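I'd been hearing about the Sallo for months before I got Siobhán Noonan on a bench with a cup of tea and no way of escaping me. She runs the path survey service at Nenside, which sends a small ground robot along walkways and hands the owner a map of everything that needs fixing. Parks people keep bringing it up (one of them used the word "dreamy"!), so I wanted to hear it from the woman who sells it.

"It's a very dull job, and I mean that kindly," she said. "Somebody has to look at every yard of path a town owns. Mostly that's a person with a clipboard, and mostly it's raining."
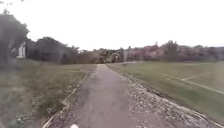

Siobhán used to be the person with the clipboard, for six years, and she still walks like it, head down, toe poking at things. She joined Nenside when the firm was her and Ultan Egan, who writes the driving software, and a van that wouldn't start on a Friday. Now they have 34 customers, mostly schools and sports clubs with more ground than staff.

I asked what the customer gets for the money. "A map, and a list in order of what I'd fix first," she said. "We had fancier reports at the beginning, with charts. Ruairí Tully at the Fahy grounds told me he'd thrown the charts away and pinned up the list. So now it's the list."

The price is $1,811 for a first survey, and repeat visits come in at $1,000. I pulled a face at that, I'll admit, and she let me. Her argument is that the second visit is where it pays, once you can lay one map over another and see which edges are moving.
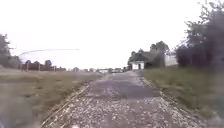 So does somebody have to walk along with it the whole time?

"One of us stays in sight of it, always," Siobhán said. "It steers itself and it'll stop for a dog or a stroller, but I'm not leaving it alone in a public park. I bring a flask."

She was just as plain about what it can't do. It won't tell you what's under the surface, so if a drain has collapsed you'll only hear about it when the top starts to sag. Fallen leaves are a nuisance too, and October is the month she'd skip if customers would let her. They won't, as it happens, because that's when they're writing next year's budgets.
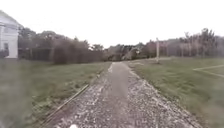

What I most wanted to know was how the thing decides where a path stops, which sounds like a silly question until you try answering it yourself. Ultan had wandered over by then and got quite excited. Asphalt with a clean curb is easy, he told me. Gravel is where he loses his weekends. Take a path with a timber board down the left and nothing at all on the right, only stones thinning out into the grass. "The board's a gift," he said. "On the other side, where would you draw the line? Ask three people and you'll get three lines!" The Sallo draws a band there instead of a line, and the map shows it shaded, which I thought was a nice bit of candor for a piece of software.

Not everyone is sold. Xiaoqing Xu, who looks after the grounds at Plillwood, tried a survey and told me over the phone that she'd found the list useful and the map fiddly. "I wanted to print it big and write on it," she said. "It kept wanting me to log in." Siobhán winced when I passed that on. A plain printable version is coming, she says, and Malachy Hegarty in their office has been told he can't work on anything else until it's done.

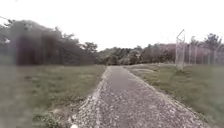
I asked her if she missed the clipboard at all. She thought about it for longer than I expected.

"I miss being out by myself," she said. "I don't miss typing it up at night. My handwriting in the rain was a disgrace, and half the time I'd be ringing the client to ask what I'd meant."

Would I pay for it? If I had one short path, no, I'd go and look at it in my boots. With several miles of the stuff and a small crew, I'd book the first survey and hold off on the second until I'd seen that printable map. Siobhán said that was fair, and then she went off to refill the flask.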